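About Drostance Comics

We started as a box of long-box leftovers and a shared love of superhero team books, and somehow we're now a small press, a reading room and a Friday night drawing club. Drostance is run by Kirstin Jardine and Vilgot Strömberg, who met arguing over who inked a certain back-up story (Kirstin was right, and she still brings it up).

Our first series was Skarix, a black-and-white monthly about a retired sidekick who takes over her old mentor's city. We printed 352 copies of issue one and folded a good many of them ourselves. Readers wrote in, we wrote back, and the letters page grew until it ate the ads. Skarix is still going! Špela Vlachou has drawn it since the second storyline, and her rooftops keep getting better.

After that came Solís, our all-ages book, written by Ulla Hedlund. It has a sun-powered girl, a grumpy lighthouse and a villain who steals shadows. If you're new to comics or you're buying for a kid, start there. The first collected edition runs 284 pages, with Ulla's early script notes in the back.

The reading room came later, when Waltraud Seidel gave us her collection: 1007 comics from four decades, bagged, boarded and listed by hand in a green ledger. Anyone can come in and read them. Ask at the desk for the ledger, and please wash your hands after snacks.

We love capes, but we also love what happens between the fights: the rent, the bad roommates, who does the dishes.
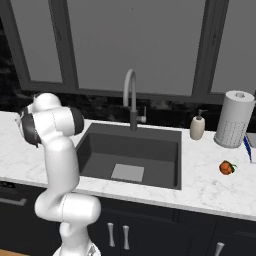

White arm and marble countertop, computer render.

Drawing club meets Fridays at 6 p.m. Bring whatever you like to draw with, or use ours. All levels welcome, and yes, you can trace while you're learning hands.

Submissions open every August. We want finished short comics or 3 sample pages plus an outline, and we read everything. Team-ups, origin stories, odd little one-page gags, send them in! Kirstin answers the mail and Vilgot packs the orders.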